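The Trouble With 3,000 Good Examples

By Trudy Te Moana
5/16/21

Every pitch I hear for household robots now has the same number problem. The company has collected so many examples of a task, the system learned from them, and the success rate is 95 percent. Then I ask who did the collecting and where, and the answers get short.

Wudmont, a startup I spent two mornings with, at least answers. Its people record human hands doing small jobs with hand-held grippers, the same shape as the ones the robot will use. The idea is sensible. A person is quicker than a robot, gets bored later than I would have guessed, and can pass a thing from one hand to the other without a line of code. The company has 3,000 recordings of that kind of job and wants more.

I have no quarrel with the method. My quarrel is with what gets counted.
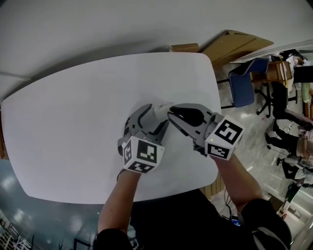
Credit: Wudmont

Look at how little is on that table. Two grippers, one small speckled object between the tips, a plain white top. My own kitchen counter has never looked like that for as long as it takes to boil an egg. A system fed on clean tables will learn clean tables, and it will learn them very well, and the score will be lovely because the test is run on a clean table too.

The engineers know this. One of them told me the fix is variety: other rooms, other objects, other hands. Fine. But variety is slow and costs money, and the count on the slide goes up just as fast without it. Four people repeating one handoff all week will beat one person hauling gear around Virneldale from house to house, if all you measure is the pile.

Then there are the bad takes. Drops, fumbles, a grip that slides. At Wudmont these are mostly thrown out. I understand why, but a robot in my house is going to drop things, and I would like it to have seen what a person does next. You can't learn to recover from a set of examples in which everything went fine.

So I'd ask for a different slide. Tell me how many rooms. Tell me how many people, and whether any of them were left-handed or tired or over 70. Tell me what was deleted. If the answer is 100 recordings from places that look lived in, I'll listen longer than I would to the big number.

Wudmont says it will publish a breakdown in January. I've put it on my calendar, in pencil.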